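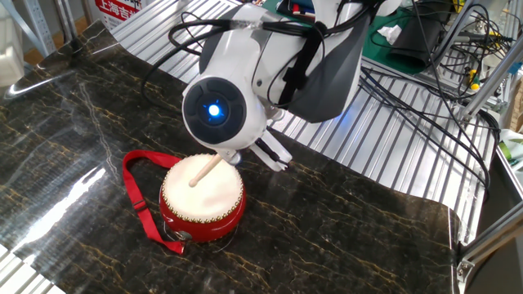 Brollus bench rule set for shared robot arms, second issue
Reviewed by Austra Luik, 21/01/2023

The Brollus rule set is a 3-part booklet with a set of wall cards, meant for small teams who run one arm on light contact tasks. We used it at Walatia for drumming work, with a stick in the gripper and a small hand drum on the table.

The part on cables is the best. It asks for slack at every joint and a check of all tape and straps before the first run of the day. Suqin Hao found two loops we would have missed. The part on loose items is good too -- straps, cords and tissues are all named, and drum straps fall under the same rule as lanyards.

The part on contact force is thin. It tells you to set a limit and write it down, but gives no help in choosing one for a stick on a skin. We started low and went up in small steps over 200 strikes, logging each change.

The cards are clear but the print is small, and the index skips from tooling to storage. It does not replace a proper risk assessment, and says so on page 2.

Worth having if you share a bench. Four out of five.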